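La célula que cabe en un banco de carpintero

El sistema Dinow llega a los talleres de madera con un brazo ligero, una pinza y un contrato de servicio. Lo hemos examinado durante el mes de mayo.

La automatización de los talleres de carpintería de tamaño medio ha avanzado con lentitud. Las grandes líneas de mecanizado resuelven desde hace tiempo el corte y el lijado de series largas, pero las operaciones intermedias, entre ellas la colocación y la retirada de útiles de apriete, siguen en manos de los operarios. La empresa Pirkotell dirige su nueva oferta a ese segmento con Dinow, una célula de manipulación que se entrega montada sobre bancada de aluminio ranurado y que puede contratarse en propiedad o en régimen de alquiler.

El conjunto comprende un brazo articulado, una placa de fijación perforada, una pinza de dedos estrechos y el programa de enseñanza Awan, con el que el operario registra posiciones guiando el brazo a mano. El fabricante declara un catálogo inicial de 28 tareas, orientadas en su mayoría a útiles de taller: sargentos, topes, escuadras y plantillas. La revista ha centrado su examen en las primeras, por ser las que mayor dificultad plantean. Un sargento tiene el peso mal repartido, un husillo que sobresale y un travesaño que cambia de orientación en cada uso.

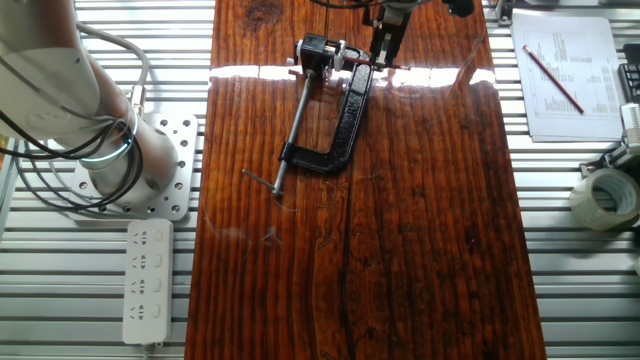
¿Necesita el taller un programador para poner en marcha la célula?

La puesta en marcha corre a cargo del servicio técnico de Pirkotell, y la enseñanza de nuevas tareas puede realizarla cualquier operario que haya completado el curso incluido en el contrato. Solo las modificaciones de los límites de fuerza y de velocidad quedan reservadas al personal del fabricante.

Saadet Aydoğan, responsable de aplicaciones de la firma, sostiene que la elección de los sargentos como tarea de referencia fue deliberada. «Una pieza prismática se coge bien casi con cualquier pinza. Con un útil de apriete hay que decidir por dónde se toma, y esa decisión depende de cómo haya quedado sobre la tabla», explica. El manual recomienda enseñar al menos dos tomas distintas por cada útil y dejar que el programa seleccione la más accesible.

Las superficies barnizadas merecen una mención aparte. Los reflejos intensos dificultan la localización de los objetos y obligan a cuidar la posición de las luminarias. Awan incorpora un ajuste de exposición que atenúa el problema, aunque su configuración resulta poco intuitiva y la documentación en español le dedica un solo párrafo. Convendría que la próxima edición del manual lo corrigiera. 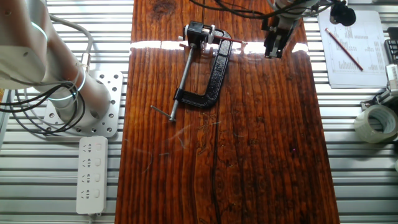
El sargento negro, sobre la tabla barnizada, junto al brazo de la célula Dinow.

En nuestro ensayo se programaron 200 ciclos de toma y depósito con un mismo modelo de sargento, de los cuales 92 se realizaron con el husillo extendido. Esta última posición fue la más exigente: el travesaño tiende a arrastrar sobre la madera cuando la elevación es oblicua. Quien trabaje con piezas ya acabadas deberá programar una elevación vertical o interponer una lámina de protección, que no se incluye en el suministro.

El alquiler asciende a 545 euros mensuales, con mantenimiento preventivo y sustitución de los dedos de la pinza por desgaste. No comprende el transporte ni la adaptación de la bancada a mesas existentes. La pinza de mayor apertura, denominada Otlow, se factura por separado y será necesaria en los talleres que empleen útiles de gran formato.

Dinow resulta adecuada para empresas que repiten las mismas operaciones de apriete en varias series al año y que disponen de una persona con tiempo para ocuparse de la enseñanza. En talleres dedicados al encargo único, el esfuerzo de programación difícilmente se compensa. Pirkotell ofrece una jornada de demostración con las piezas y los útiles del propio cliente, que puede solicitarse a través de su red de distribuidores.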